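Moving to Udine for a year — furnished or empty apartment?

fillar_gal
11/02/2018
Hi all, long time reader, first post. My company is sending me to Udine for a year and I have to pick an apartment in the next couple of weeks. I've got it down to 2. One is furnished, near the center, pretty dark. The other is bigger with a balcony and it's 145 euros a month cheaper, but it's empty. And I mean empty, there's no kitchen in it, just pipes sticking out of the wall! Is that normal?? Anybody done this?

Basard
Totally normal. A lot of people take their kitchens with them when they move. Go furnished. You're there a year, you don't want to spend the first two months of it waiting on a stove.

mudroom
I'm going to disagree with Basard. We took an empty place for 3 years and I loved it. We bought the kitchen off the tenant who was leaving, sink and all, and sold it to the next people for close to what we paid. Ask the agent if the old tenant still has theirs — sometimes it's sitting in a garage somewhere.

Basard
Three years is a different story though. She said one.

fillar_gal
Thanks both! The agent says the last kitchen is long gone, sadly. I should have mentioned I'll be at the plant all day and sometimes into the evening, so I'm mostly home to sleep and eat.

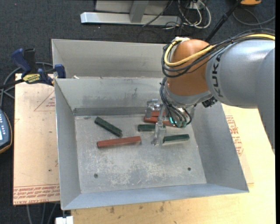 So maybe I don't need much of a kitchen at all? I could live with a hot plate and a little fridge for a while. The balcony is really pulling at me, I won't lie, it looks out toward the mountains and the other one faces a wall.

cullinane_st
Hot plate person here, did it for one winter. It's fine until you want to wash a pot in the bathroom sink for the 33rd night in a row. Also budget for light fixtures! Ours came with bare wires in every ceiling.

mudroom
Oh yes, the wires. And curtain rods. Still say take the balcony. Secondhand stuff is cheap and you'll be glad of the light in November.

Basard
Add up the fixtures, fridge, bed, washer and a table and see how far that monthly savings goes. I'd bet it's a wash. And check how much notice you have to give on each lease, they can be very different.

fillar_gal
Good point on the notice, I hadn't even looked. Emailing the agent tonight. Does anybody know if the washer usually goes in the bathroom or the kitchen?

cullinane_st
Bathroom, in every place I've had. Measure the door first.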